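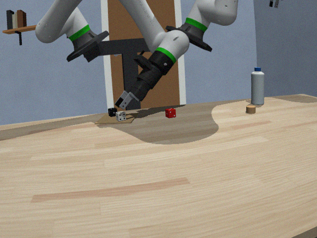 Light wood bench top, pale blue-gray wall behind.

Apr 6, 2018

Second coat went on the Prukadwood test boards this morning, and I am happier with them than I was after the first round in February, when everything came up cloudy and I spent most of a week blaming the rags. I mixed the Mikine oil a little thinner this time and let it sit 20 minutes before wiping back. Board 630 took it beautifully - the grain came up warm and even, with none of that sticky patch near the knot. Board 719 is still a bit blotchy along one end, and I suspect I rushed the sanding there, so I'll take it back to bare wood and start over on Monday with a fresh sheet of paper.

If anybody is using the drying rack, please leave the top two shelves alone until then! The boards feel dry to the touch but they mark easily, and I would hate to lose them to a stray coffee cup.

I also tried the Toltosico wax on a scrap piece. It smells lovely, like oranges and old books, but it needs a lot of elbow grease, and my shoulder is telling me so as I write this. Not sure I'd want to do a whole table with it. The Nwankwo shelves are next in line for oil, probably after lunch if the humidity drops - it was awfully damp in here when I unlocked. We are down to one can, so I put another on the order list.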